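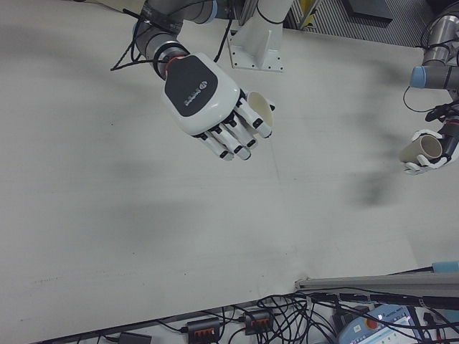 紙コップの色が白からベージュに変わったのはいつごろだったか、思い出せる人はいるだろうか。私は思い出せない。気がついたら会議の机にも、駅前のコーヒー屋にも、子どもの習い事の待合室にも、あの薄茶色のコップが並んでいた。誰かが説明してくれた覚えはないのに、見た瞬間に「環境に気をつかっているのだな」と受け取ってしまう。その受け取り方がどうも気に入らない、という話をこれから長々と書く。

きっかけは共同オフィスの給湯室だった。私が机を借りているのは「オドン(Odon)」という名前の建物の中で、入居したときには流しの上の棚に陶器のマグが並んでいた。持ち主のはっきりしないもの、取っ手の塗りがはげたもの、結婚式の引き出物らしいもの。きれいな眺めとは言いがたかったが、とにかくコーヒーは飲めた。それがこの春から段ボール箱に入って廊下の奥へ運ばれ、代わりに紙コップの筒が立った。2020年7月21日付の貼り紙には「衛生面への配慮と環境負荷の低減のため、当面のあいだ紙コップをご利用ください」とある。

衛生面への配慮、はわかる。今年の事情を考えれば、他人の口がついた器を狭い流しで洗い合うのは気が進まない人もいるだろう。私だってスポンジの古さは前から気になっていた。わからないのは後半だ。洗って使っていた器をしまいこみ、一度使って捨てる器を出してきて、どこの負荷が低くなるのか。お湯と洗剤の分だ、と言われれば計算のしようはあるのだろうが、貼り紙を書いた人がその計算をしたとはとても思えない。コップがベージュだったから、つい筆が滑ったのだと私は見ている。もし真っ白なコップだったら、同じ文面にはならなかったはずだ。

筒の横に置かれた外箱には「ホンダム(Hondum)」という商品名があり、1000個入りと書いてあった。葉っぱの絵がついている。葉っぱの絵には何の意味もない。少なくとも、箱のどの面を読んでも、その葉っぱが何を約束しているのかは書いていなかった。「自然な風合い」「未ざらし」「やさしい手ざわり」。風合いと手ざわりの話ばかりである。漂白の工程を省いた紙だというなら、それはそれで結構なことだと思う。けれども漂白を省いたことと、捨てたあとにどうなるかは別の話で、箱はこの二つを同じ葉っぱ一枚で済ませている。

紙コップというのは、名前のわりに紙だけではできていないことが多い。考えてみれば当たり前で、ただの紙に熱い茶を入れたらふやける。だから内側に薄い膜が張ってある。膜の材料はいろいろあるらしく、私は専門家ではないから細かいことは言えないが、その膜のせいで古紙の回収に出せない地域は多い。うちの区でも紙コップは燃やすごみの扱いだ。給湯室には親切にも「紙コップ専用」の回収箱が置かれていて、皆まじめに重ねて入れている。あの箱の中身が夕方どうなるか、私は一度廊下で見てしまった。ほかのごみと同じ袋に入れられていた。清掃の人を責めているつもりはまったくない。区の分別どおりにしているのだから、あれが正しい。おかしいのは専用の箱のほうだ。

同じ階で什器の設計をしているドゥーガル・ファーカーソン(Dougal Farquharson)という人に、この件で文句を言ったことがある。賛成してもらえると思っていたら、意外に手ごわかった。

「紙コップは道具としてよくできているよ。下が細いから重なる。縁が丸めてあるから口が切れないし、つぶれにくい。あの値段であれだけの仕事をする容器はほかにない」

それは認める。認めるどころか、私は紙コップの縁が好きである。飲み口を外側にくるりと巻いてあるだけで、唇に当たる感じもよくなるし、筒から一個だけ引き抜くときの指がかりにもなる。巻いてある縁のおかげで胴がたわんでも口の形が保たれる。家でためしに縁を切り落としてみたら、とたんに頼りない紙の筒になり、水を入れて持ち上げるのが怖かった。たいした発明だと思う。

だからこそ、と言いたくなるのだ。これだけ考え抜かれた器を、一度きりで捨てることを前提に使っている。よくできているなら二度三度使えばいい。実際に私は使っている。朝の一杯のあと軽くゆすいで、名前を書いて、夕方まで机の上に置いておく。ところがこれをやると目立つ。内側にうっすら輪がついたコップが机にあると、通りがかりの人に「それ、捨てておきましょうか」と言われる。親切で言ってくれているのだが、断るとこちらが少し変な人になる。

ここに紙コップのいちばん困ったところがあると思っている。使用中の紙コップと、ごみになった紙コップの見分けがつかない。マグなら机に置いてあれば「誰かのマグ」だ。中身がなくなっても、置き忘れられても、誰かのマグのままである。紙コップは飲み終えた瞬間に身分が変わる。変わったことが外からは見えないので、まわりの人は困って、早めにごみのほうへ寄せて考える。結果としてまだ半分残っている茶が流しに捨てられ、持ち主は戻ってきて新しいコップを一個取る。うちの階で実際に何度も起きていることだ。私自身、人の緑茶を捨てたことがある。あのときは悪いことをした。

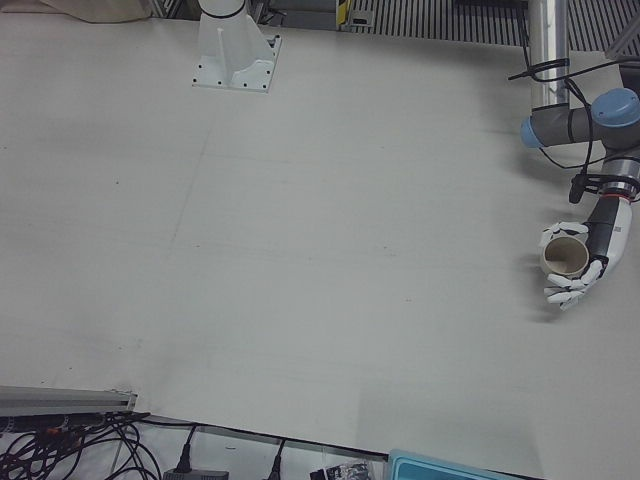 白い机というのも、この見分けのつかなさに手を貸している気がする。最近の作業場や会議室はどこも机が白い。広く見える、明るい、写真うつりがいい、というのが売り文句だ。しかし白い天板は少し使えばこすれた跡がつき、細かい点々が残り、板と板の継ぎ目だってよく見ればわかる。その上に飲みかけのコップが置いてあると、どうしても散らかって見える。茶色い木の机なら気にならないものが、白い机では片づけるべき異物になる。白い机を買った人は、机に合わせて自分の暮らしまで片づけさせられるわけで、私はこの点でも少々疑っている。明るくなった分だけ仕事がはかどったという人に、まだ会ったことがない。

ドゥーガルはこの意見にも反対した。白い机は汚れがすぐわかるから拭く、拭くから清潔だ、と言う。理屈としてはそうだろう。ただ、汚れが見えたときに拭く人と、汚れが見えたので別の席に移る人がいて、うちの階には後者が多い。設計する人はどうしても前者を思い浮かべて図面を引く。彼は笑って、それは机のせいじゃないと言った。そうかもしれない。

話をコップに戻す。紙コップを減らそうという試みがなかったわけではない。近所のコーヒー屋「ギュレル(Güler)」では去年まで、自分の容器を持っていくと200円のブレンドが少し安くなった。私はこれを気に入っていて、蓋つきの筒を鞄に入れて通っていた。いまは休止中である。理由は言うまでもない。店の人も残念そうだったし、再開の時期はわからないという。こちらも無理は言えない。

気になるのは、休止のあいだに出てくるコップがやはりベージュに変わったことだ。前は白地に店の名前が刷ってあった。それが無地の薄茶になり、小さな字で「地球のことを考えています」と入った。考えているのは結構だが、考えた結果が一度きりのコップなのである。白いコップで出していたころのほうが、私には正直に見えた。容器を持ってくれば安くなり、持ってこなければ普通の紙コップが出てくる。それぞれの値段が違うから、何が無駄なのか客にもわかった。いまは全員に同じものが渡り、しかも全員がちょっといい気分になれる。いい気分になった人が、再開後にわざわざ重い筒を持ち歩くだろうか。私は怪しいと思っている。

配達の話もしておきたい。この夏から同じ階の何人かが「ザービー(Zarby)」という昼食の配達を使いはじめて、汁物がやはり薄茶の紙の容器で来る。注文画面には「エコ容器」を選ぶ欄があり、印をつけると少し高くなるのだそうだ。隣の席の人が印をつけた日とつけなかった日の容器を並べて見せてくれたが、違いは色だけに思えた。材質も違うのかもしれない。ただ、どこにもそう書いていない。差額を払った側が、何に払ったのか説明できない。それでいて本人は満足していた。私が余計なことを言ったので、その日の昼は気まずくなった。

こういうことを書くと、ではおまえは何を使えというのだ、と必ず言われる。立派な答えは持っていない。陶器のマグにも文句はある。重いし、割れるし、茶渋がつくし、共用にすれば洗わない人が必ず出る。オドンの給湯室でも、流しに置き去りのマグが原因で何度か険悪な空気になった。紙コップが来てから、その手の争いはぴたりと止まった。争いがなくなったことの値打ちを、私は低く見積もっているのかもしれない。器を洗う洗わないで人間関係がこじれるくらいなら、紙を燃やしたほうがましだという考え方は、口に出す人こそ少ないけれど、かなり多くの職場を動かしていると思う。

それならそう書けばいいのだ。貼り紙に「皆さんが洗わないので紙コップにしました」と書いてあったら、私は何の文句も言わなかった。少しむっとはしただろうが、翌日から自分のマグを持ってきて自分で洗ったと思う。「環境負荷の低減のため」と書かれると、それができなくなる。マグを持ってきている私のほうが、方針に従わない人のように見えてしまう。言葉と色の組み合わせで、まともなことをしている側がじわじわと変人の位置に押し出される。大げさに聞こえるだろうか。給湯室でマグを洗っていて「紙コップ、ありますよ」と声をかけられたことのある人なら、わかってもらえると思う。

色について、もう少しだけ。紙の色が薄茶だと落ち着く、というのは私にもある。白い紙より手元がやわらかく見えるし、コーヒーの色ともなじむ。単に好みで選んだのなら何も言うことはない。問題は、好みで選んだものに善行の顔がついてくることで、しかもその顔は誰もはっきり名乗らせていない。色がそう見せているだけだから、間違っていても誰も嘘をついたことにならない。うまい仕組みだと感心するし、感心するたびに腹が立つ。最近では封筒も、紙ナプキンも、靴の箱も薄茶だ。白いプラスチックの匙に薄茶の袋をかぶせたものまで見かけた。あれはさすがに笑ってしまった。

給湯室の件では、管理会社に短い手紙を出した。頼んだのは2点だけ。廊下の奥の段ボールからマグを出して、使いたい人が自分専用に一つもらっていけるようにしてほしい。それから、回収箱の「専用」の字を消すか、本当に分けて回収するか、どちらかにしてほしい。

返事は8月に入ってから来た。マグについては「ご希望の方はお申し出ください」とのことで、さっそく申し出て、青い線の入った縁の欠けていないのを一つもらってきた。回収箱については「今後の参考にさせていただきます」とあった。今朝も箱は同じ場所にあり、きちんと重ねられたコップが入っていた。筒のほうは補充したばかりらしく、いちばん上の一個が少し傾いていた。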